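Laundry Folding Software: Shop Tips
Orkville workshop pages, Section 4: Shirts and other soft goods

These notes assume a two-arm setup running the Hilent planner with Usari for perception. Most of them carry over to other stacks. Parameter names are the ones used in the current config file.

Set the work surface color first. Segmentation on a gray, low-gloss surface needs one threshold for most garments. Gray sweatpants and heather socks need the depth mask turned on as well. Do not leave the depth mask on for thin items; a T-shirt lying flat is barely above the noise and the mask will eat the hem.

Look for edges before corners. A crumpled shirt has plenty of false corners, and the detector scores a sharp fold almost as high as a real sleeve end. Run the hem and trim detector, keep the long continuous segments, and only then ask for corner candidates along them. Contrast trim makes this easier. On a plain garment, lower edge_min_len to 48 pixels and expect more rejects.

Mask printed care labels. Small high-contrast text pulls feature points toward it, and the tracker will hang on to a label while the cloth around it moves. Usari has a label class for this, off by default.

Pick the grasp from the head view and correct it from the wrist view. The head view gives the arm a place to go. The last stretch of the approach should close the loop on the wrist camera only, at reduced speed.
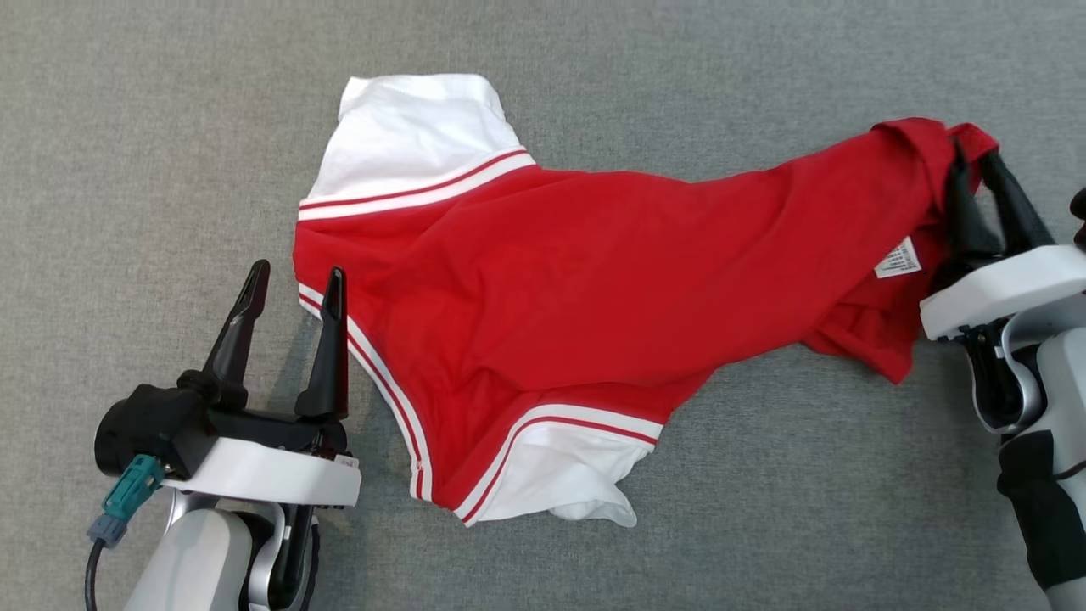 Red cloth with white trim, on gray.
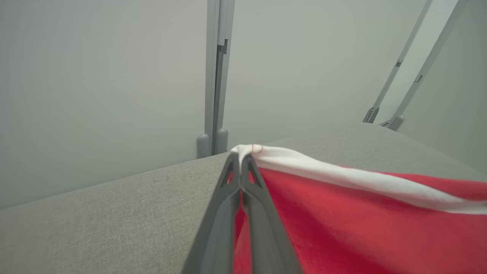 Vanags wrote in to say that the wrist correction made things worse until the hand-eye calibration was redone, and that anyone seeing a steady sideways miss should check the transform before touching the gains. The same note recommends logging the correction vector on every grasp: if the average is far from zero, the calibration is off, and if the average is near zero but the spread is wide, the detector is the problem.

That check is now in the tools folder as grasp_bias. Run it on at least one full basket. Our last log had 613 grasps, and around 404 of them were usable after dropping the ones with no wrist detection.

Other settings worth a look:

Grip check. Finger gap alone will not tell you how many layers you have on thin knits. Compare the gap with motor current, then lift slightly and re-segment. If the mask moves in two places, open and try again.

Regrasp limit. Set it to 2. Past that the cloth is usually more tangled than at the start, and a fresh drop and spread is faster.

Idle arm. Park it outside the head camera's view of the garment, or add its model to the mask. Dark fingers next to a dark sleeve get merged into one blob.

Planner timeout. The default is too short for two-arm lifts with collision checks on. Raise it before loosening the collision margins — the margins are there for the camera cables too.

Save the config under a new name after each change. The planner reloads the file on restart and does not keep the old values.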